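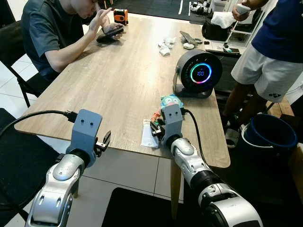

Zistano Community Help
Home and Workspace > Shared Tables and Desks

Keeping small items under control on a shared wooden table

Posted by tablekeeper_418
April 8, 2020

Our office has one large oak-colored table that is used by several people in the course of a day. Over time it has become the place where every small object is set down. At present it holds a round black desktop display with a lighted ring, a small plush toy, a gray stand that I believe is meant for a phone, crumpled plastic wrappers, a small packet, and various items whose owners have not come forward. Phones are also left at the back corner and are regularly mistaken for one another.

I have been asked to propose a written arrangement for the table. I would appreciate guidance on the following points. First, which items may reasonably remain on a shared table at all times, and which should be put away at the close of the day? Second, where should a lighted desktop display be placed so that it can be read from more than one seat? Third, is there a suitable method for cleaning a wooden surface on which plastic packaging has been left for long periods? The table has a visible grain, and I do not know what finish was applied to it.

The budget for this is limited to 200 dollars, and the table itself will not be replaced. Drawers cannot be fitted underneath.

3 replies

Wragg Office Services
Member since October

Thank you for your inquiry. The following arrangement has been in use at our own premises for some time and may be adapted to your needs.

Items on a shared table should be divided according to who uses them. A display that shows the time or other information serves everyone present and may remain. A phone stand may also remain if more than one person uses it. A plush toy is a personal item. It may be kept on the table with the agreement of the other users, but it should have a fixed place and should not be moved each time the table is needed for work.

Wrappers and other packaging should be discarded by the person who opened them. We have found that a written notice has little effect unless there is a bin within arm's reach. A bin by the door will not be used. Place it beside the table on the side where most people sit.

Small packets require more care. Before any packet is thrown away, its label should be read. Some contain spare screws, adhesive pads, or other parts belonging to equipment still in service, and these are difficult to replace once lost. Packets containing parts should go into a single shallow tray, with the name of the equipment written on the outside of each. Packets of drying agent should be discarded and kept away from food.

Unclaimed items may be placed in a lidded box for 13 days. After that period the office may dispose of them as it sees fit. The date should be written on a slip of paper and placed in the box with the item.

Regarding the display, it should stand back from the working edge, near the middle of the table's length, and be turned toward the majority of seats. If it is powered by a cord, the cord should leave the table by the shortest route and should not cross the area where people rest their arms. Avoid placing it opposite a window. Many displays of this type have a brightness setting, and a lower level is usually sufficient indoors.

Siko Furniture Care Desk

This reply concerns the table surface only.

As the finish is not known, please begin with the mildest method. Remove all items, including the stand and the display. Wipe the surface in the direction of the grain with a soft cloth that has been dampened with plain water and wrung out well. Dry it at once with a second cloth. If marks remain, add a few drops of dish soap to the water and repeat the process.

Do not use scouring powder, steel wool, or any product containing bleach. Solvents should first be tested on the underside of the table and left for 5 minutes. If the surface becomes dull or sticky in that time, do not proceed.

Soft plastic can leave a mark on certain finishes when it remains in one place, particularly in a warm room. The same applies to rubber feet. A felt pad under the display is advisable. If the marks feel tacky after washing, the finish itself may have softened, and a furniture repairer should be consulted.

prureo_deskuser

We bought the Prureo tray, the long one with the low sides. It is adequate. It filled up within a week and we had to agree on a second rule about what goes into the tray. I would recommend a small one. Phones should go in pockets.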